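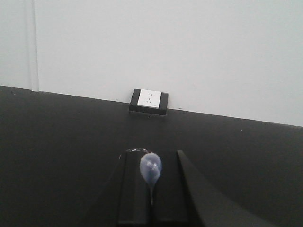
Cameron Bolger wrote:

> Has anyone tried overwintering dahlias in the ground up at Bustdale? I lost the lot last year and I'm fed up with digging.

Hi Cameron,

I have, and I'd do it again! Mine stayed put under a good thick mulch (40 litres of bark over the whole bed) and all but 2 came back. It does depend on drainage, mind – my sister's patch at Kellico is solid clay and hers turned to mush.

If yours are still in, cut them down and pile it on this weekend. I've got a spare bag in the shed if you want it.

Cheers,
Jo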